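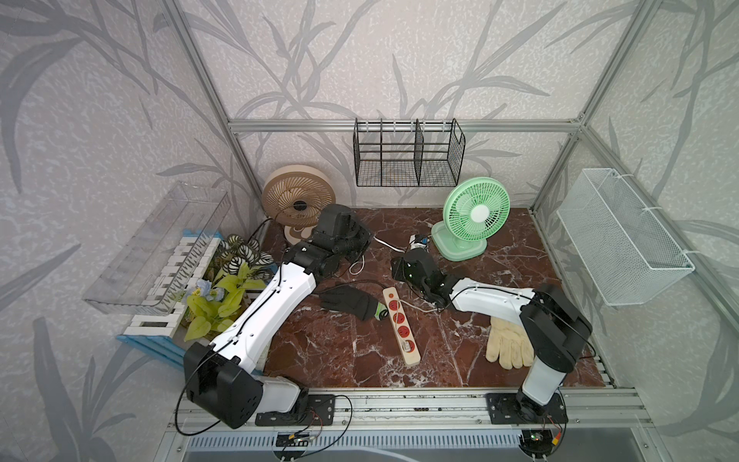

Quick one tonight, have to be up early. Posting it before I forget which bits went wrong.

So we're on to plugs. Two arms, remote control, me on the leader pair and the robot copying whatever my hands do. The idea being you do the job enough times by hand, record all of it, then train on that and the thing has a go by itself. Folding was lovely. Stacking was fine. Plugs are not fine.

The job as Valentina wrote it on the sheet: pick up the plug, get it in the socket strip, let go, arms back to rest. Two fans and one power strip on the floor, gloves lying about as clutter. The sheet wants 200 good goes by September. I've got 21. Twenty-one! After a whole afternoon.

What I've learnt so far, in no order:

Approach from above, always. I kept coming in sideways with the right arm as that's how I'd do it in my own kitchen, and the gripper ends up between you and the thing you want to see. Come down from the top and you lose less of it. Still lose some.

Slow down before the socket, not at it. If you're fast and then stop dead, the recording is full of these little jerks and Chun-hung says the model learns the jerk as well. He showed me a plot. I believed him before the plot tbh.

Don't fight the strip. It slides on that shiny floor the moment you lean on it. First hour I was chasing it towards the back wall with the plug held out in front like a fencing sword. Now the left arm comes over and holds the end while the right does the pushing. Which means two hands doing two different things, and mine don't like that, never have, couldn't do piano either.

Leads are the worst part. A plug isn't one object, it's a plug and then a metre of something with opinions. Pick it up too near the end and it twists in the fingers. Pick it up by the cable and it dangles and you've no hope. You want the body of the plug, square on, and if it's not square put it down and start again. I tried correcting mid-air for ages. Waste of time, scrapped most of those.

Oh and mistakes. Ho-yin and I had a proper disagreement about this. He bins anything with a fumble in it. I think you should keep some, the ones where you drop it and recover properly, otherwise how does it ever learn what to do after a drop? We've settled on a seperate folder, up to 15 of them, and we'll train with and without. Will report back. If I'm wrong I'll report back more quietly.

Also moving things between goes. You have to. Different fan nearer, strip turned the other way, a glove half in the road. The first batch I did I left everything exactly where it was and was very pleased with how quick I'd got. Then Hsiu-ying looked through and asked why every single one was the same. Well. Because I'd got good at that one. Redid the lot.

The no-feel thing is still odd. Woo-jin's leader arms are just joints with a trigger, nothing pushes back, so you find out you're against the socket by looking and seeing that your hand has gone further than the robot's has. After a bit you start to watch for that gap. Pelia are meant to be doing a version with some push in it, we've asked, no answer yet.

My wrists are killing me. Half an hour then a break is the rule now, mine not anyone's official one, and I do notice that everything after the half hour mark is rubbish. Shoulders up round my ears, holding my breath on the last centimetre. Chair one notch higher helped. Tea helped more.

Somebody asked in the comments last time whether it's boring. Yes, bit. But it's boring like knitting, and then one goes in first time, clean, both arms back to rest - and I look round to see if anyone was watching and they're all at lunch.

Tomorrow more plugs. Then if I hit 100 by the end of next week Valentina says we can add the switch to the task, press it on after the plug's in. It's a tiny switch. I have not thought abuot it and I'm not going to until I have to.

Right, bed.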